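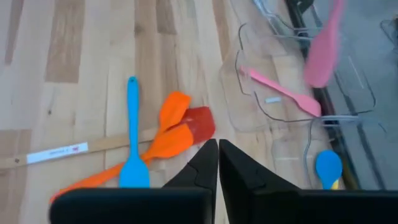 4.3 Fehleranalyse: Verlust der Tiefeninformation an transparenten Behältern

Beim Sortieren von Küchenwerkzeugen aus Silikon in durchsichtige Kunststoffbehälter haben wir 321 Greifversuche ausgewertet. Bei 8 Versuchen kam es zu einem Kontakt zwischen Greifer und Behälterrand, den die Steuerung nicht als Kollision gemeldet hat. Dieser Fehler ist aus Sicht der Sicherheit der wichtigste. Liegen die Werkzeuge eng übereinander, wie der orange-rote Haufen in der Handgelenkansicht, so bleibt die Segmentierung meist stabil. Der Rand des Behälters erscheint dagegen nur als dünne Linie und wird vom Modul Clalico oft der Tischfläche zugerechnet.
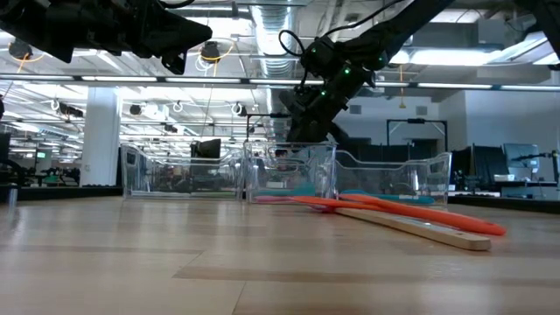
Koivisto
Korrespondierender Autor, Arbeitsgruppe Robotersicherheit

Abbildung 2: Greifer über dem mittleren von drei transparenten Behältern.

In der Stellung nach Abbildung 2 befinden sich die Finger dicht hinter dem hinteren Rand. Ein Fehler in der geschätzten Randhöhe wirkt sich in dieser Lage direkt auf die Bahn aus. Die Kraftschwelle des Reglers Mernier wurde erst nach fast 300 ms überschritten, und in dieser Zeit wurde der Behälter bereits verschoben. Wir haben deshalb die Absenkgeschwindigkeit über den Behältern auf die Hälfte reduziert.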